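Teaching a Simulated Two-Handed Robot by Remote Control: Final Project Report

Submitted to the Department of Mechanical Engineering, Umudton Technical College

Summary

This report describes a one-semester project on teaching kitchen tasks to a simulated robot by demonstration. An operator wearing a headset and tracked gloves drove two robotic arms with five-fingered hands, and the recorded motions were used to train a control policy. The team collected 804 demonstrations, of which the policy was trained on those that passed review.

Background

Programming a many-fingered hand one joint at a time is slow, and the result seldom carries over to a new object. Teaching by remote control lets a person supply the motion directly. The difficulty lies in the mapping: human fingers and robot fingers differ in length and range, and the operator has no sense of touch.

Setup

The simulator was Gralar, a package already licensed by the department. Glove readings were passed through Didside, the retargeting program written by last year's project group, which turned fingertip positions into joint commands. The task was to pick up a vegetable from a cutting board and place it in a pan. The position of the vegetable was changed at the start of each trial, as were the placement of the larger kitchen items and the appearance of the counter.
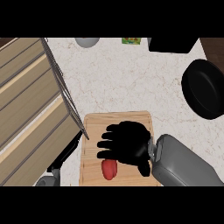
Each operator completed 20 practice trials before any data were kept. Practice trials were found to be necessary, as new operators tended to close the thumb too early and push the object away before the fingers had reached it. A trial was recorded from the first arm motion until the operator pressed a foot pedal — earlier versions used a voice command, which was dropped after repeated false stops.

Review of Demonstrations

Two team members replayed every recording. Trials were rejected if the object was dropped, if a hand passed through the counter, or if the operator paused for a long period. In all, 54 were removed. Most of these came from the first weeks of February, before the glove calibration was corrected.

Training and Results

The policy was trained on the Zürcher workstation in the basement laboratory. Performance was best when the object lay well inside the board and poorest when it lay close to a tall item, where the arm had little room to approach. Grasps from above were more dependable than grasps from the side. Didside limits wrist rotation, and this may account for part of the difference.

Further Work

The team recommends adding a vibration signal to the gloves on contact and collecting more trials in crowded layouts. A larger set of more than 3,000 demonstrations is planned for the next project group, who will also receive the review notes and calibration files.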